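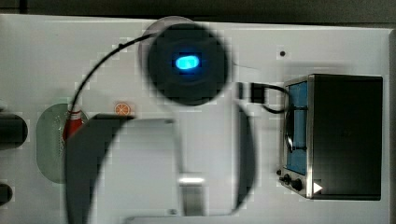 **Jarrah Ruddock**

# Gathering demonstrations for the Diltura kitchen set

In this page I explain how I collect examples for training our policy at the toy kitchen table. I suppose you already have the arm calibrated and the Flisura recorder installed.

## 1. Prepare the recorder

Open a new session and write the task sentence before you start. Keep it short and always the same: "pick up the spatula", and not one time "take the turner" and the next time something different. Set the episode limit to 700 steps. If you need more, the task is too long and you should split it in two.

Check that every view has a live picture, the wrist one also. I once lost 66 episodes because one stream was frozen and I did not look.

## 2. Arrange the objects
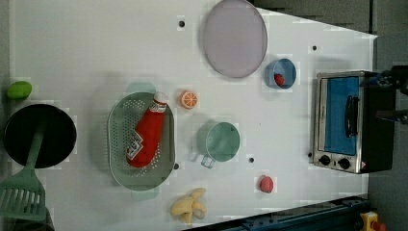 The layout decides how much the policy can learn, so I change it between episodes and not only between sessions. Move two or three objects, by a hand's width or more, and turn them also. Things which are not part of the task should stay on the table. With the spatula in the frying pan and the ketchup bottle lying in the colander, the learner must find the right handle among other things, and this is what we want. Keep the toaster oven in one place until the first 3000 episodes are done – after that you may move it.

## 3. Record and sort

Move slowly near the grasp and faster between. When the grip fails, try again in the same episode, but mark it as "retry". Stop the recording only when the arm is still.

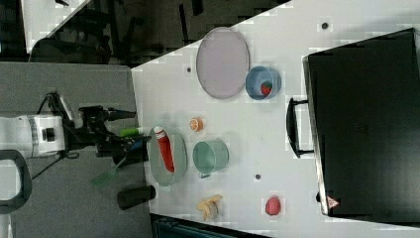 *The green spatula in the gripper, left of the table.*

After each session, play the episodes at double speed and delete those with a wrong task sentence. Then export to the Valderrama folder with the date in the name.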